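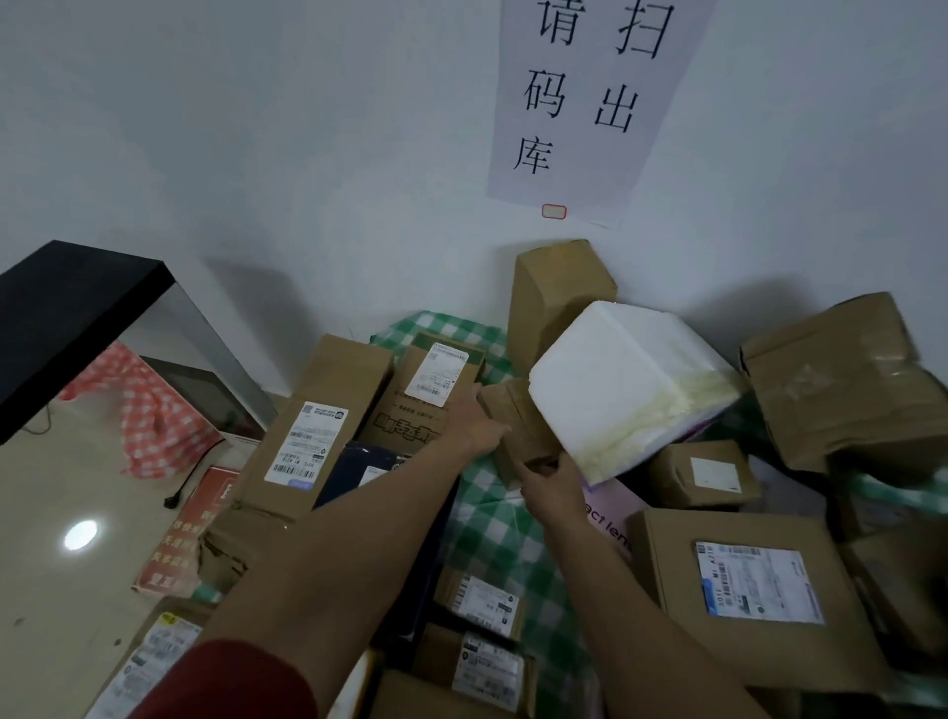 Caixa pequena, mesa cheia: o balcão das encomendas, com a sua toalha aos quadrados verdes e brancos.

Encomendas: o estado da mesa

Setembro trouxe de volta o regresso às aulas, as castanhas prometidas para depois e, ao balcão da Gutotum, 1067 volumes. Em agosto tinham sido 665, número que na altura nos pareceu excessivo e que agora recordamos com saudade.

Para quem só conhece o balcão pelo lado de fora, a explicação é curta. As encomendas entram pela porta de trás, passam pela mesa da toalha aos quadrados e saem pela frente com o dono. Entre uma porta e outra deviam passar dois dias. Há um embrulho da Skikitz que vai no vigésimo sexto e já tem mais antiguidade na casa do que a máquina de café.

A toalha, já que perguntam, veio da cozinha de Evdokia Raptis, que gere o balcão desde a primavera e que a emprestou «por uma semana». Serve para as caixas não escorregarem. Serve também para que metade dos clientes pergunte se há almoço. Não há.

Na parede continua o papel lilás com as letras chinesas grandes, que pede, em resumo, que se passe o código antes de a encomenda sair do armazém. É um bom conselho em qualquer língua. A regra é mesmo essa: primeiro lê-se o código, depois entrega-se a caixa. Quem se debruça sobre a mesa, reconhece o seu embrulho e o leva debaixo do braço a acenar à Evdokia poupa meio minuto e deixa-nos, ao fim do dia, à procura de uma coisa que já está em casa a ser desembrulhada. Em setembro aconteceu quatro vezes. Os quatro sabem quem são e um deles até pediu desculpa.

Alguns pedidos, agora que o outono aperta:

Caixas de esferovite. Costumam trazer comida e não melhoram com a idade. Se recebeu aviso de uma, venha no próprio dia. O balcão fecha às 19h30 e não temos frigorífico, temos uma parede fresca.

Nomes nas etiquetas. O remetente escreve o que lhe apetece, bem sabemos, mas quem encomenda escolhe o nome que dá. Recebemos este mês um volume dirigido a «Eu» e outro a «Casa da avó, toque duas vezes». Foram ambos entregues, o segundo por dedução. Etiquetas em branco, ou quase, ficam para o fim e é preciso dizer-nos o que vem lá dentro. Ninguém vai rir. A Zahira Tambunan talvez ria um pouco.

Caixas grandes. Uma caixa grande deitada na mesa é uma prateleira, e é assim que a tratamos, com as pequenas por cima. Se a sua é frágil, avise antes. O cartão vincado de algumas já vem assim do camião, e a fita-cola por cima das rugas também. Anotamos o estado à chegada e mostramos a nota a quem a pedir.

Cartão usado. Pode deixar as caixas vazias junto à porta de trás, espalmadas. Espalmadas quer dizer planas. Um cubo com boa vontade continua a ser um cubo, e na semana passada tivemos uma torre da Dimitriou que chegava ao interruptor da luz.

Quanto à ordem da mesa, a Zahira propôs em tempos um sistema: grandes encostadas à parede, médias ao centro, pequenas à frente, onde a mão lhes chega. O sistema resiste até às dez e meia da manhã, hora a que chega a carrinha da Sirnix. Depois disso entra em vigor o sistema da Evdokia, que consiste em ela saber onde está tudo. Funciona bastante bem, desde que a Evdokia não vá almoçar.

O recorde da casa continua a ser de dezembro passado, com 1446 volumes e uma segunda mesa trazida da sala do lado. Este ano já pedimos a mesa com antecedência. Falta-nos a segunda toalha – aceitam-se ofertas, de preferência aos quadrados, e desta vez prometemos devolvê-la.

O embrulho da Skikitz é leve, não chocalha e traz escrito «urgente».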